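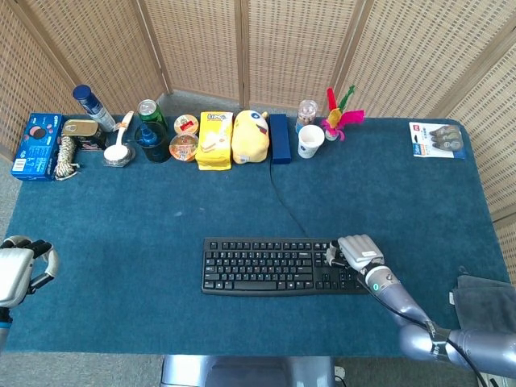

Abbildung 3: Kopfkamerasicht während eines Tastaturversuchs. Die rechte Hand liegt auf dem Bereich des Ziffernblocks, am hinteren Tischrand stehen und liegen die Ablenkobjekte.

4.2 Fingerkontakt auf der Tastatur bei dicht belegtem Tisch

Die Aufgaben aus Abschnitt 4.1 kamen mit einem einzigen Objekt auf dem Tisch aus. Für Groltura wollten wir wissen, wie gut die Strategie ihr Ziel hält, wenn der Hintergrund voll ist. Wir haben dafür eine Objektreihe gewählt, die es der Bildverarbeitung schwer macht: ein durchscheinender Becher, eine Rolle Seil, ein Federball mit bunten Federn, eine in Kunststoff verschweißte Batteriepackung, dazu ein gelbes Plüschtier direkt neben einer ebenfalls gelben Waffelpackung (Abb. 3). Gerade dieses Paar hatte in den Vorversuchen vom April die Segmentierung immer wieder zu einer einzigen Region verschmelzen lassen.

Trainiert wurde auf 1.352 teleoperierten Demonstrationen, aufgenommen mit beiden Armen und der Kopfkamera. Jede Demonstration endet mit aufgelegten Fingern in einem vorgegebenen Bereich der Tastatur. Die Zielvorgabe erfolgt sprachlich, die Fingerstellung wird als eigener Aktionsblock mit einem Horizont von 40 Zeitschritten vorhergesagt. Der Plidden-Encoder bleibt dabei eingefroren; nachtrainiert wird allein der Aktionskopf.

Ausgewertet haben wir 26 Versuche mit neu angeordneter Objektreihe. In 22 davon erreichte die rechte Hand den vorgegebenen Bereich und hielt den Kontakt bis zum Ende des Versuchs. Das hat uns wirklich gefreut — die Basisvariante ohne Aktionsblock war an derselben Aufgabe fast durchgehend gescheitert, meist mit zu früh gekrümmten Fingern. Die vier Fehlversuche haben ein gemeinsames Muster: Die Hand setzte eine Tastenbreite zu weit links auf und korrigierte danach nicht mehr. Irfan Siregar hat die zugehörigen Aufmerksamkeitskarten ausgewertet und findet in allen vier Fällen ein schwaches Signal am rechten Rand der Tastatur, dort also, wo der Unterarm im Kamerabild nahe am Ziel liegt.

Besonders spannend finden wir das Verhalten der linken Hand. Sie hat in dieser Aufgabe keine Funktion, und ihre Ruhehaltung wurde nirgends explizit belohnt. Trotzdem blieb sie in den erfolgreichen Versuchen ruhig am Tischrand. Ob das allein aus den Demonstrationen stammt oder ob die gemeinsame Kodierung beider Arme dazu beiträgt, untersuchen wir in Abschnitt 4.3 mit getrennt trainierten Armen.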